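# Lutulero hand-held grippers, a few months in: great until the pads go

I've been putting off writing this because I wanted to be fair, and because for the first couple of months I'd have given these things full marks and told you to stop reading and go and buy a pair. I still might! But something went wrong with ours, it took us ages to work out what, and I haven't seen it mentioned anywhere else.

Quick background. We record tabletop jobs with hand-held grippers and use the recordings to teach a pair of arms to do the same jobs. Opening drawers, putting small things away, that sort of business. Whoever's recording holds one gripper in each hand. The set came to nearly 600 quid with the cables, which is cheap compared with the Hakala ones we'd borrowed before (lovely, but heavy, and my wrists were complaining by lunch).

First, the good bits. They're light. The grip is comfortable even for my small hands, and the fingers open wide enough for most things you'd want on a table. Setting up took me an afternoon, mostly because the instructions have the two cable ends the wrong way round – check yours before you blame the software.

Now the fault. Around December our recordings of the drawer task started to go funny. You'd close the fingers on a handle, pull, and the handle would slide out from between the pads. At first it was one go in a session, then it was most of them. The arms learned it beautifully, of course. We had one arm pinch a drawer handle, lose it, and carry on through the whole pull with nothing in its fingers, very pleased with itself. Funny the first time. Less funny when the other arm lost a plastic pot halfway across the table and flung it at my tea.

We blamed the calibration, then the drawers (smooth plastic, tiny handles, the worst possible thing to grab), then each other. Hiwot Degefa was the one who finally held a finger up to the window and ran her thumbnail over the pad. It had gone rough and frayed, and bits were coming away. She'd never liked those pads, and she has been quite restrained about it since, considering.
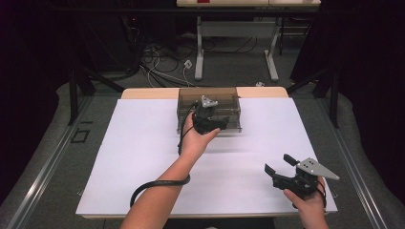
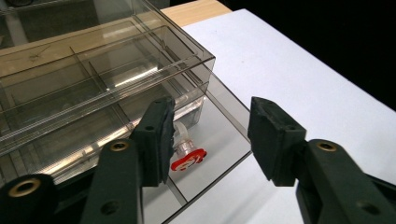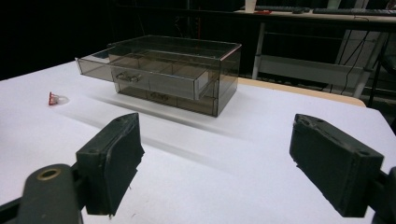
Once we knew, we went back through all 123 recordings of that task and watched every one for slips. I don't recommend it as a way to spend an evening. We binned 73 of them. Some were obvious, but plenty had a little slip that you'd only spot if you were hunting for it, and those are the ones that worry me, as they look like perfectly good work until an arm copies them.

So, is it a safety matter? I think it is, a bit. With a person holding the gripper, a slip means you say a rude word and have another go. With an arm doing it on its own, whatever it was holding goes somewhere, and you don't get to choose where. We now keep everyone back from the table when the arms are running, which we should have been doing anyway (I know, I know).

Lutulero's support people were friendly but slow. They answered in the end and said pads are "a wearing part", fair enough, but the booklet doesn't say a word about when to change them and there are no spares in the box. They did send us a set free once I'd sent them some clips. Changing them is fiddly: the screws are tiny, and I dropped one on the carpet and never saw it again.

We've also tried the Ikdale stick-on pads on one pair of fingers. Grippier, and much easier to swap, but they're thicker, so the fingers don't shut completely and you can forget about picking up anything flat. I've gone back to the proper ones for now. A friend swears by cutting your own from Juteck rubber sheet. I haven't been brave enough.

What I do these days is run a thumbnail across every pad before a session and try a pull on the stiffest drawer I've got. If it slips, new pads, no arguing. It takes a minute or so, and I've got a box of spares on the shelf now – order yours with the grippers, delivery on ours took 2 weeks.

I'd still buy them again. Four stars for the grippers, two for the pads, and one for the booklet, which I'm using under a wobbly table leg.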